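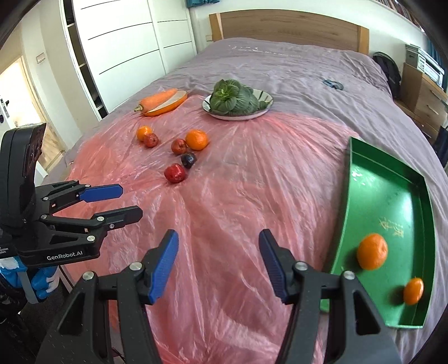
Inspection of hand-held picking stations follows the same schedule as inspection of the Flasten cells at Jergate, and the same person signs both. A station counts as a workplace wherever it is set up. Where the work surface is a bed, with a plastic sheet laid over the duvet and the produce and tray set out on top, the sheet and the tray are both inspected items. The checklist applies to all Dawber operators who moved from hand packing to demonstration work in March.

Date of inspection: Monday, November 3, 2025
Site: Mestcombe
Result codes: P = pass, C = pass with comment, F = fail, N/A = not applicable

Section 1. Work Surface and Access

1.1 Surface sheet lies inside the walking route at no point. C
Comment: Sheet is allowed to hang down, but must stop short of the floor. Fold the excess under.

1.2 Tray rests flat and does not rock when pressed at a corner. C
Comment: A soft surface moves when the operator leans on it. Reset the tray before each run. Do not wedge it with produce.

1.3 Operator can reach the far side of the tray without kneeling on the surface. P

1.4 Chairs, bags and chargers are outside the reach area. P
Comment: Check again after breaks.

Section 2. Grippers

2.1 Finger pads seated, no lifted edges. P
Comment: Replace pads at 3,000 closures or at the first torn rib, whichever comes first. Log the count by hand until the counter on the Flasten side is repaired.

2.2 Pivot screws flush and tight. P

2.3 Jaws open and close through full travel without sticking. C
Comment: One unit was stiff near full open. Cleaned and retested. Juice residue in the linkage.

2.4 Cables clear of the jaws in both hands' working positions. P

2.5 Grip force suitable for soft produce. P
Comment: Test with a mandarin, then a plum. Reject the setting if either shows a dent after release.

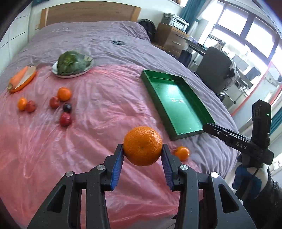
One operator, commenting on item 2.5, wrote that the force test should be signed by whoever does the picking, as the inspector only closes the jaws twice and goes home. The comment also asked that wrist fatigue be recorded in the same place as pad wear. Both points are accepted. Item 2.5 will carry a second signature line in the next issue, and item 3.3 below has been added.

Section 3. Operator

3.1 Gloves fit, cuffs do not catch on the handle. P

3.2 Loose sleeves secured. C
Comment: Padded jackets are permitted in unheated rooms. Sleeves must not reach the fingers of the gripper.

3.3 Wrist and thumb discomfort logged at end of shift. F
Comment: No log in use at Mestcombe. Forms to be supplied.

3.4 Breaks taken as scheduled: 12 minutes in each hour of picking. C
Comment: Break times are on the wall sheet, but operators working in pairs tend to wait for each other and run over. The supervisor is to call the break.

3.5 Daily target displayed and understood. C
Comment: The target is 695 completed picks per operator. Under hand packing the target was by weight, and dropped fruit cost the operator very little. A dropped pick is now marked and excluded from the count.
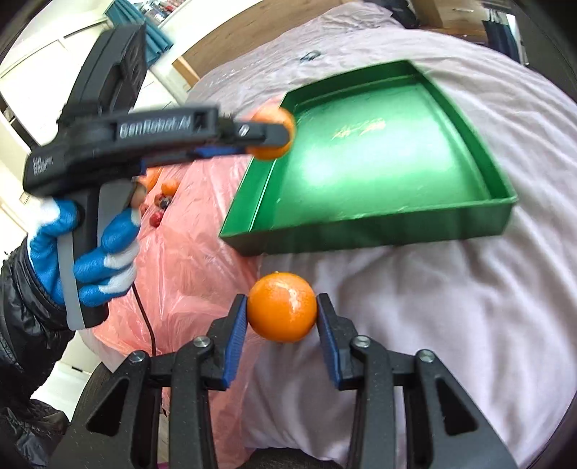
Several operators read the exclusion as a penalty and slowed down to avoid it. The rule is to be reworded. A drop is still useful to the Flasten team if it is marked correctly, and it should not be hidden by restarting the run.

Section 4. Work Changes

4.1 Operators told in writing what their recordings are used for. P

4.2 Packing positions at Jergate held open for return. C
Comment: Held until the second cell is accepted. No position has been confirmed past that point, and operators have asked for a date. Referred to the site manager.

4.3 Operators trained to clear a jam on the cell. F
Comment: Training covers demonstration work only. People expected to move to cell tending need lockout training first. Do not assign before it is complete.

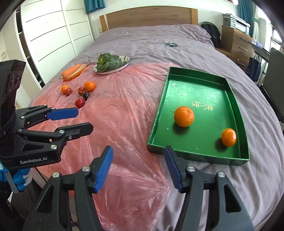 Fig. 4. Mandarins in tray, jaws open.

Section 5. Close-Out

5.1 Bruised produce separated and not returned to stock. P

5.2 Tray wiped, sheet wiped and dried before folding. P

5.3 Grippers stored jaws open. P

Failed items: 2 (3.3, 4.3). Reinspect both before the next operator intake. Items coded C stay open until the supervisor initials them.

Operations > Safety > Inspection Forms > Hand-Held Picking Stations
Print this page | E-mail this page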